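WORK AND AUTOMATION
Unit 5: Sorting work, home-based recording and the reorganisation of a laundry

Unit coordinator: Bernadette Fitzsimmons
Seminar leader: Thaís Miranda

Required before the seminar: the Clendance case file, parts one and two; the Litard consultation notes; Cieślak, chapter on piece rates.

5.1 Purpose of the unit

Units 3 and 4 dealt with automation as it is usually presented to a workforce: a machine arrives, duties are altered and a training plan follows. This unit considers an earlier stage. Before a robot can be asked to pick up a towel, a large quantity of human handling must be recorded, and that handling is itself paid work with its own conditions, supervision and disputes. Students should be able, by the end of the unit, to identify who performs this work, under what arrangements, and how it bears on the positions of those already employed in the trade.

The case concerns Clendance, a commercial laundry and linen hire firm at Furkdale with 136 employees at the time the program was announced. Clendance contracted Litard to supply a soft-goods sorting line. Litard in turn engaged home-based recorders, who use a pair of hand-held grippers fitted with the same style of fingertip as the line. 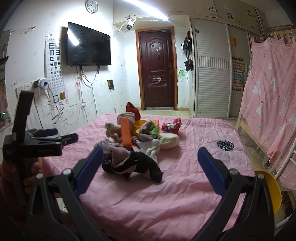
The recording agreement defines the task in a single sentence: the recorder is to pick up, move and put down household articles using the grippers only. It leaves the selection of articles largely to the recorder, and the consequences of that clause occupy much of the case file. A laundry's intake is fairly uniform, whereas a household offers whatever is within reach. The mixed pile on the pink cloth, in which crumpled fabric lies together with orange blocks and a shiny red package, may be compared with Clendance's own intake categories of flat sheet, fitted sheet, towel, garment and reject. Litard's position was that variety of this kind improved the handling of unexpected items. The sorting staff replied, at the second consultation meeting, that the unexpected items in a hospital bin were of a different order and that they had not been asked to list them.

Students should note where the expertise was assumed to lie. The sorters at Furkdale had an established practice for separating tangled linen, learned on the floor and never written down. It entered the program only after the consultation process had begun.

5.2 The employment position of recorders

Recorders are engaged as independent contractors and paid by the accepted episode. An episode is accepted or rejected by a reviewer whom the recorder does not meet. The agreement sets a minimum of 200 accepted episodes in each pay period, below which payment is held over to the next.

Three matters were raised by recorders in their joint letter to Litard, and each should be read against the material in Unit 2 on home-based garment work.

Time. Setting up, charging equipment and repeating rejected episodes were unpaid. The letter put the unpaid portion of a working day at about a third.

Premises. The work is done in rooms that serve other purposes. Space, lighting, power and furniture are supplied by the recorder, and the agreement makes no allowance for them.

Privacy. The view recorded takes in the room as well as the task. The original agreement required that no faces appear, but was silent on belongings, other members of the household and papers in view. The revised agreement includes a right to have an episode withdrawn on request.

5.3 The handling task

A standard episode in the case file has one gripper, or both, lifting a soft article and transferring it to or from a container. Soft articles are difficult for machines because they have no fixed shape: the article changes form as it is lifted, and the point at which it was grasped may no longer be visible. Experienced sorters deal with this by shaking, regrasping and feeling for a hem, often without looking.

The grippers remove most of that sense of touch. Several recorders wrote that they had to relearn a movement they had performed since childhood. One described the first week as "learning to fold with tongs". The reviewers' guide, reproduced in part two of the file, asks for a steady pace and discourages shaking, although shaking is exactly what the Furkdale sorters considered the most useful movement of all.
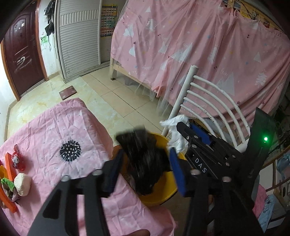
5.4 Changes at Furkdale

The line was commissioned in December on the day shift only. No positions were made redundant in the first stage. Eleven sorters were moved to a new classification, line attendant, at the same base rate. The duties are to clear jams, remove articles the line has refused and enter a reason code for each.

The attendants' evidence to the consultation meeting may be summarised as follows. Lifting and bending were reduced, and this was welcomed, particularly by longer-serving staff. Conversation was also reduced, as attendants are stationed apart. The work became harder to pace, because refusals arrive in clusters. The reason codes did not cover many of the cases met with, and the code for "other" was used so heavily that management asked for it to be restricted.

Clendance agreed to review the classification once the line had logged 1,000 operating hours. The outcome of that review will be discussed in Unit 6.

5.5 Questions for the seminar

1. Should recorders and line attendants be regarded as working in the same industry? What would follow for bargaining?
2. The sorters' knowledge was sought late. At what point in the contract between Clendance and Litard could it have been required?
3. Draft a clause on privacy in the home that would be workable for a recorder sharing a room with family.
4. Cieślak argues that piece rates move the cost of error to the worker. Does the right of withdrawal alter that argument?

Written responses of one page are to be handed to Thaís Miranda at the start of the seminar. Late responses will be read but not marked.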